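2020/7/28

エアドライヤーの入れ替えがやっと終わった。うれしくて、帰ってきてすぐこれを書いている。

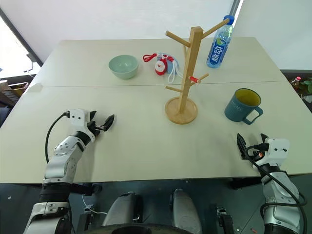
前のドライヤーは6月の半ばから露点の警報が出たり消えたりで、朝いちばんにドレンを抜くのが日課になっていた。梅雨のあいだはひどかった。クリヤーを吹いたボンネットに小さなハジキが出て、脱脂が甘いのかと二回もやり直したのに、三回目も同じところに出る。配管の立ち下がりを外してみたら水がちょろっと落ちてきて、ああこれか、と。あのときの脱力感といったら!

新しいのはPillicoの冷凍式。候補はTrikitzのもあって、カタログを並べて一週間くらい悩んだ。Trikitzは本体が小さくて壁際に収まるのがよかったけれど、夏場の吸い込み温度を考えると余裕のあるほうにしたくて、結局Pillicoにした。幅が75ミリ大きいぶん、棚をひとつ動かすはめになった。棚の裏から行方不明だったマスキングテープの箱が出てきたので、これはこれで得した気分。

午前中に業者さんが二人で来て、昼すぎには据え付けが終わった。ついでに主管の途中にAtingaのフィルターも入れてもらった。前から欲しかったやつ! 差圧計が正面についていて、通りがかりにちらっと見るだけでいい。いままでのは脚立に乗らないと読めなかったから、読むのをさぼりがちだった(反省)。配管も少しだけ直した。枝管を主管の上から取り出す形にして、いちばん奥には水抜きを増設。教科書どおりのことなのに、この建屋は最初から全部下取りになっていて、ずっと気になっていたのだ。

午後はさっそく試し吹き。テストピースにシルバーのベースを薄く二回、そのあとクリヤー。ガンはいつものStirowで、手元圧も吐出量も普段のまま何も変えずに吹いた。違いが出たらドライヤーのおかげだとわかるように。で、きれいだった。本当にきれい。蛍光灯の映り込みがすうっと伸びて、ハジキはひとつもなし。ひとりで「おおー」と声が出た。もちろん今日は湿度も低めだったし、一枚で喜ぶのは早い。雨の日にもう一度やって、それから大喜びすることにする。

コンプレッサー本体のアワーメーターは、前回のオイル交換から434時間。次の点検のときにエレメントも一緒に頼もう。それと、エア漏れのことを業者さんに言われた。誰も吹いていないのにロードに入る回数が多いらしい。たしかに夕方、工場を閉める前に耳をすませてみると、奥のリールのあたりでシューといっている。石けん水をつけたらカプラーの根元からぶくぶく泡が出てきた。こんなところで電気代を垂れ流していたとは。カプラーの在庫を見たら残りひとつしかなく、明日まとめて注文する。172番のホースバンドも一緒に。

あとは記録のつけ方。いまは圧力だけノートに書いているけれど、明日からは露点と差圧も足したい。ノートの残りページが少ないので、新しいのを一冊おろそう。100円のでいいから、表紙の硬いやつ。油のついた手でめくると、柔らかい表紙はすぐだめになる。

明日は朝からバンパー二本とフェンダー。早く吹きたい。こんなに明日の仕事が楽しみなのは久しぶりだ。シンナーの缶を空けたまま帰ってきた気がして一瞬あせったけれど、たしか閉めた。閉めたはず。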